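The Rukport Assembly Laboratory has begun a new series of demonstrations under the Pastor project. Over the coming months we shall record people guiding a robot arm through the fitting of desktop computer parts, so that the arm may later attempt the same work unaided.

The first task is the processor. It must be taken from a square pocket in a printed fixture, carried to the computer and set into its socket. Each operator works by remote control, with a hand controller supplied by Zukeck.
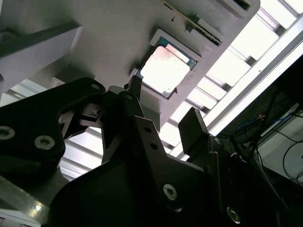
Operators are asked to complete the approach in one steady movement. Hesitation is recorded along with everything else, and a policy trained on hesitant examples will tend to pause in the same places. Our written guidance on this point was revised in October.

Godelieve Desmet, who leads the training of operators, recommends 6 practice runs before any recording is kept. New operators generally find the wrist rotation harder than the grip.

The processor should arrive above the socket level and correctly turned. Where the angle is wrong, the operator is to lift away and begin the approach again. Pressing down to correct the fit is not permitted.

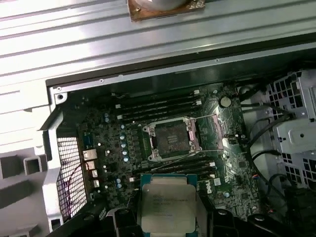
Thijs Vanhove asks whether the corrected attempts are thrown away, as he would expect a robot to learn a good deal from seeing a mistake put right.

They are kept. A corrected attempt is marked as such and stored separately from the clean ones. Hanneke Geerts is comparing results with and without them, and we shall report her findings in this thread when they are ready.

We have also been asked why the arm is not simply moved by hand. We do use hand guiding for teaching fixed positions, such as the point above the case from which each run starts. For the fitting itself, an operator's hands on the arm would block the cameras.

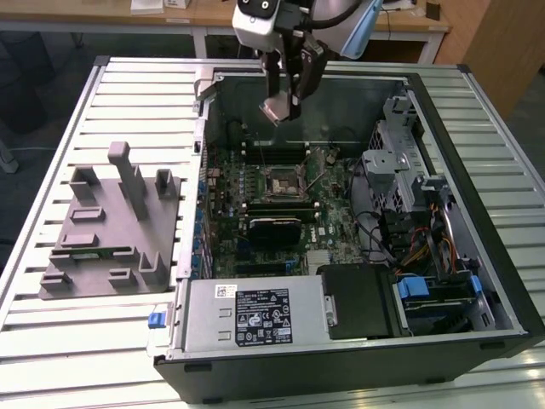
Sessions at the bench last up to 100 minutes, including rest periods. The collection now holds 2125 demonstrations across all tasks. Memory modules will follow processors, using the same fixture plate.

Colleagues at our Drundirthorpe site will repeat the work with their own operators. Branwen Rosser is preparing the instructions, and would be glad to receive comments on the draft from anyone who has completed a session.
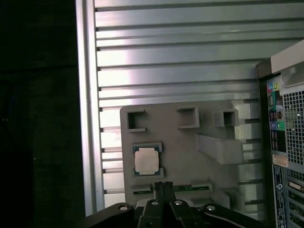 Robot Teaching Group, Rukport Assembly Laboratory

Staff wishing to train as operators should write to Ineke Maes. No previous experience of robotics is required. Induction begins at 8 in the morning and covers safe working, use of the controller and the handling of parts.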